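The quote from Skemmont came in December, and I've read it more often than I'd like to admit. Two small arms, a rail, an enclosure, and a line at the bottom called "integration support" that nobody on their end could explain to me in one sentence. Norbert Rusnák, who holds our budget and likes gadgets a good deal more than I do, wanted to sign that afternoon. I asked for a month.

My trouble with these purchases is that the arms are the cheap part. Bunness sent us a competing price that looked lovely until I added up what it left out: spare grippers, cables, lights, a second power supply, a table that doesn't wobble. The hours weren't in there either. I went back through our notes from the last machine we bought and found 234 hours spent on setup and fiddling before it did one useful thing. Norbert says that one was different. Maybe. He said that about the one before it too.

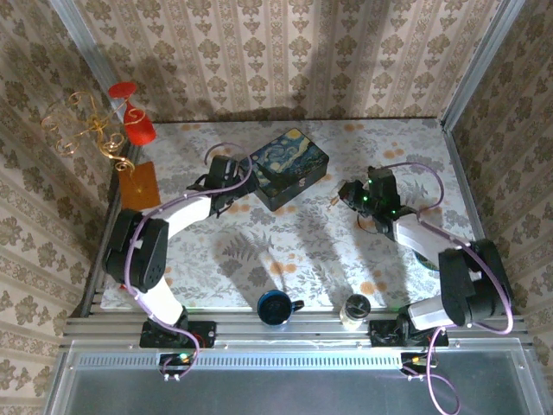

How much should you hold back for things that aren't on the quote?
I'd hold back 40 percent of the hardware price in the first year, and I wouldn't let anyone touch it until the arms have been running for a couple of months.

Two arms over a tablecloth with a blue mug and a Starry Night tin look friendly enough, and I can see why people fall for a setup that size. I still want to know what it costs when a servo joint goes. Skemmont told me 11 days for a replacement. Doležal wouldn't give me a number at all, which I sort of respect.

So my list for the next call is short. Price of each joint, separately. Who pays shipping on returns. What the software costs in year two, in writing. Wokora answered all of that in a single email, and their price is higher, and I'm leaning their way anyway. Norbert thinks I'm being difficult. We talk again when the revised quotes are in.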